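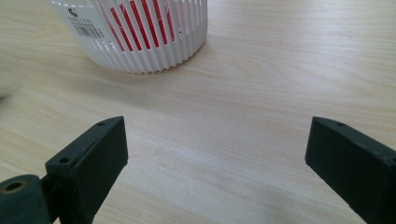

I've had the Plistar folding table since the first week of July, and since two of my neighbors have already asked me whether it's worth the money, I thought I'd write it all down in one place.

I paid 70 dollars for mine at the Skondgate store, the big one out past the garden center, and I'll admit I went in for a lamp. My old card table had been wobbling for years (we'd gotten used to holding our glasses during dominoes!) and there was the Plistar, already set up, and I leaned on it with both elbows and it didn't budge. That was pretty much that.

Putting it together took me one cup of coffee. The legs click into place with a good firm snap - a little too firm on the fourth one, which I had to talk to for a while - and the feet screw in and out so you can level it on an uneven floor. My kitchen floor slopes toward the back door, so I've been very grateful for those feet.
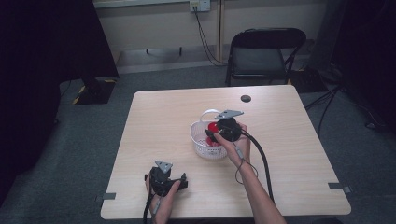 What I like best is how easily it wipes down. I've had beet juice on it, and candle wax, and a whole afternoon of jam making, and a damp cloth took care of everything except the wax, which needed a butter knife and some patience.

Now for the grumbles. It's heavier than the tag led me to believe, and the carrying strap is too short for anyone with a winter coat on. The instructions are printed so small that I took them out to the porch to read. I also looked at the Howells version, which has a nicer edge and a little drawer, but it doesn't fold, and I need mine to go behind the pantry door when my sister's family comes to stay.

Four stars from me. I'd buy it again, and I'm thinking of getting a second one for the church supper in Altudthorpe if they still have them in stock.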